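Prumbridge food share, a thread from the kitchen end of things

1/ So our community fridge in Prumbridge got its winter kitchen this October, and I have been meaning to write it all down ever since because it has been brilliant and I keep boring my family with it instead.

2/ Quick background. The fridge started as a place for shops to leave bread and veg at closing time. Lovely, but it meant people were going home with three leeks and a bag of rolls. Raw ingredients aren't much use if your cooker's broken or you've just come off a twelve-hour shift.

3/ Plarinico (the café by the station, go if you haven't, the cheese scones!!) shuts at three in the afternoon. They offered us the kitchen after hours, five evenings a week, for the price of the gas and electric. We said yes before they'd finished the sentence.

4/ First week was chaos. We made a lentil stew so thick it had to be cut. People still took it home and one lady asked for the recipe, bless her.

5/ By the end of November we'd sent out 692 meals. I'd have been chuffed with 400. Every one went out in a tub with the allergens and reheating instructions written on the lid, in big letters, after an early mix-up with a leek bake. 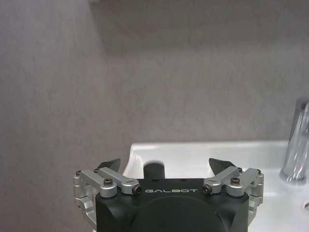 6/ Washing up is the bit I bang on about to anyone thinking of starting one of these. You can cook for a crowd on a fairly small hob if you plan it, but the pots come back all at once, and a big stockpot wants a lot of room. I've become a proper sink-watcher as a result. Show me a white ceramic one like this, glossy, with a plain grey wall behind it and no tile seams in the middle to scrub, and my first thought is whether the 12-litre pan would go in. It's a sickness.

7/ What's going well: soup. Always soup. It forgives odd quantities, it freezes, and it uses up the vegetables that look a bit sad on a Thursday. Parsnip and apple was the surprise hit. We now get requests!

8/ What's going less well: rice. Cooling it quickly and safely in bulk is a faff, so we've moved to pearl barley and potatoes. The barley comes from Fement, the wholefoods place on the ring road, who let us have split bags at cost.

9/ Delivery! We have a rota of cyclists and one very patient van. The van does the farms and the top estate, the bikes do everything else. Each bike takes up to 5 bags, and they come back pink-cheeked and wanting tea.

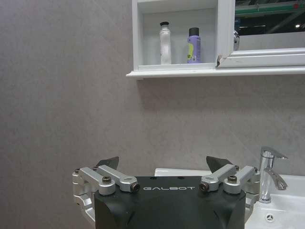 10/ Next on my wish list is kit, and I'm a terrible window shopper. What I'd love is a tub sealer, a decent label printer, and scales that don't sulk. I get distracted by anything with a good mechanism, mind you. Brushed silver arms, pivots, dark hex-socket screws, GALBOT in white capitals across the black housing... I could look at that sort of thing all evening, and meanwhile the lids still need pressing down by hand. Sealer first. We've got most of the money thanks to the quiz night.

11/ The Toom Hall lunch happened yesterday and it was a joy. Roast, nut roast, far too many sprouts, crackers, a singalong that went on longer than planned. People who'd only ever had a tub left on the step came and sat down next to each other. I got quite teary over the gravy.

12/ Leftovers are portioned and in the fridge now, so do help yourselves. No forms, no questions. There's turkey curry, bubble and squeak, and a lot of red cabbage. Kitchen starts again after New Year and we could really use another pair of hands for chopping on Mondays. Message me!

Posted December 26, 2023

Comments

leekandbarley: The parsnip and apple got us through a rotten fortnight. Thank you all so much x

topestate_mum: Is there any curry left or has it gone already?

oldbikebell: Happy to do Mondays if someone lends me a knife that cuts. Also the hill to the allotments should count as two deliveries.

souppot77: We're trying to set up something similar and hadn't thought about the washing up at all. Can I message you about how you share the café's gas bill?

We use cookies to remember your settings and see which pages people read. Accept all | Manage choices

Recent threads
What to do with forty cauliflowers
Fridge opening times over the holidays
Labelling tubs so people can read them
Quiz night: the total, and the tie-break row
Barley for beginners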